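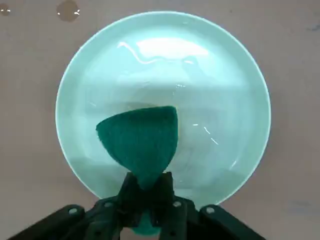 A pale green plate with a little water in it.

Let tenants have their own water meters

I have rented in Gollside for 24 years, the last nine of them in a block on Whitelaw Street with one water meter for the whole building. The bill comes to the strata manager, gets divided by the number of flats and lands in my letterbox. Last quarter my share was $129. I live alone and I'm away most weekends.

Beverley Ashby, two floors up, paid $129 as well. She has three teenagers and says herself it's a bargain.

I don't begrudge her. What I object to is being told to save water. We get a brochure every January about four-minute showers and fixing dripping taps. I did both for years. It made no difference to my bill that I could ever find, as any saving was split between all of us.

Owners say separate meters cost too much. Our strata manager got a quote of $228 a flat for the simple kind that clips on after the stopcock. The landlord could recover that in a couple of years through the rent, and I'd pay it.

The older blocks are harder, I accept. Some have pipes running through three kitchens before they reach a bathroom, and those would need proper plumbing work. Start with the ones that don't.

Council takes submissions on the housing code until 28th November. Mine is in. It asks for a meter on every rented flat at the next change of lease, with the reading printed on the bill.

Kirsty MacBrayne rents in Gollside.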